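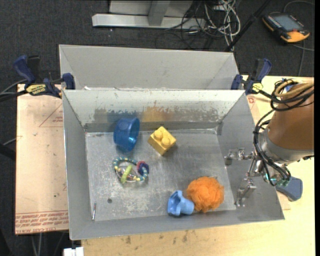

Frequently Asked Questions About Unpaid Overtime

Do I need to bring anything to my first meeting?

Bring whatever you have, and please don't worry if it's a mess! Pay stubs, text messages from your manager, old schedules, a calendar where you jotted down your hours (even in pencil) can all be useful. If you have nothing on paper, come anyway. Employers are generally required to keep time and pay records, and we can often ask for them later.

I'm paid a salary. Doesn't that mean no overtime?

We hear this one nearly every Monday, and we understand why, as so many people have been told it by a boss who may well have believed it. A salary alone doesn't settle the matter. The kind of work you do all day counts too, and so does the amount you're paid. A job title like "assistant manager" won't decide it if you spend most of your shift stocking shelves.

My boss never approved the extra hours. Can I still be paid for them?

Often, yes. If the company knew you were working, or should have known, those hours usually have to be paid, though you could still be disciplined for breaking a rule about asking first.

Can I be fired for asking about my pay?

Federal law forbids punishing a worker for making a wage complaint, and many states add protections of their own. That said, retaliation does happen, so we'd much rather talk with you before you raise it at work. Keep a note of dates and who said what, and keep it at home.

How long do I have?

Under federal law it's generally two years from each missed payday, or three if the violation was willful. State deadlines can be longer or shorter, so do call soon.

What does it cost to talk to Skutari Ververidis?

The first conversation is free, and it runs as long as it needs to. If we take your case, we'll go over the fee agreement with you line by line before you sign, and you're welcome to take it home and sleep on it.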